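Follus has started gathering household examples for Tarmont, its learning system for home robots, the company said in January 2026. Operators guide a gripper by hand through everyday chores, and each run is saved as one example. 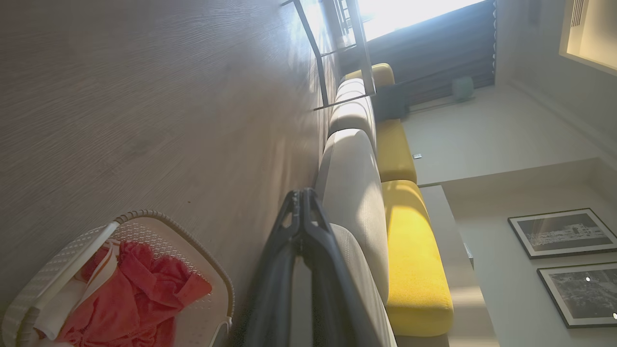
The first round covers laundry and runs in 43 homes, with 70 examples planned in each. Project lead Iresha Hettiarachchi said the team wants ordinary rooms – strong daylight from a window, mustard-yellow seat cushions, a crumpled red garment in a white basket. Runs last up to 40 seconds. A second round, on dishes, is due in August.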